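Losow drinks table - notes on the files

2 min read

The Losow folder holds photos and short notes on drinks being served at a small table: bottles, cans, cups and mugs, and the pouring, emptying and clearing away. It has 582 entries, each with one photo and one line of text. A second folder, Trellia, covers plates and cutlery and has its own README.

Drinks were chosen for variety of container. There are cartons, glass bottles, cans and screw-top aluminium bottles, and most of them came from the grocer on the corner. Labels are recorded as printed, in capitals if the label uses capitals. If only part of a label can be read, only that part goes in the notes.

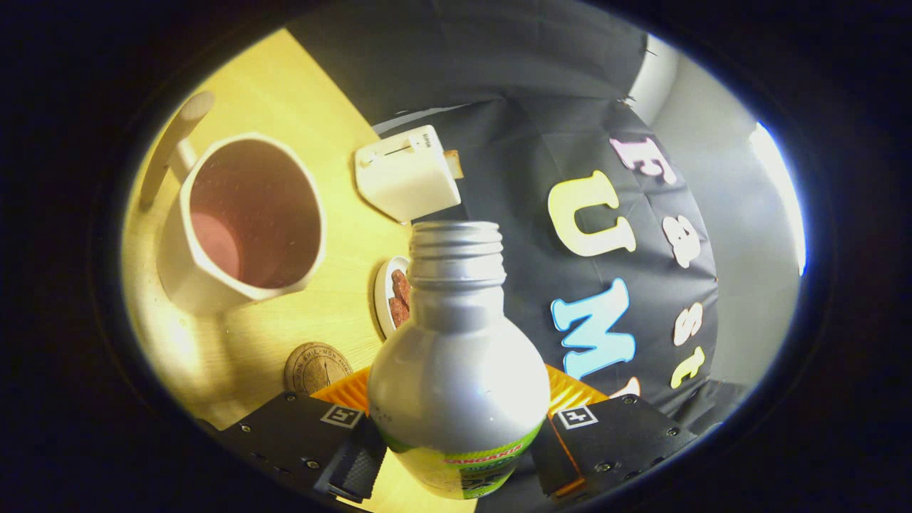 Colour names are kept plain: silver, white, light yellow, reddish brown. Mugs and cups are sorted by outside shape (round, square, octagonal) and by whether they have a handle. Marks inside a mug go in the "interior" column - please don't put a guess at the drink there. Caps get a column too, with "on", "off" or "can't tell".

Known problems

- "Aluminum" and "aluminium" both turn up in the older notes. Search for both.
- Small items on the table are often just called "device" or "box". Fix them if you're sure.
- The June entries were typed up twice and merged by hand, so a few lines repeat.

Fillo is the spreadsheet version, with the same columns in a different order. Corrections go to Lahcen Shehata, with the entry number in the subject line.

Comments

owino_k: Is "can't tell" the same as leaving the cap column blank?

Lahcen Shehata: No, blank means it hasn't been checked yet.

teatowel: Found a repeat at 524, same line as the one before it.

Lahcen Shehata: Thanks, removed.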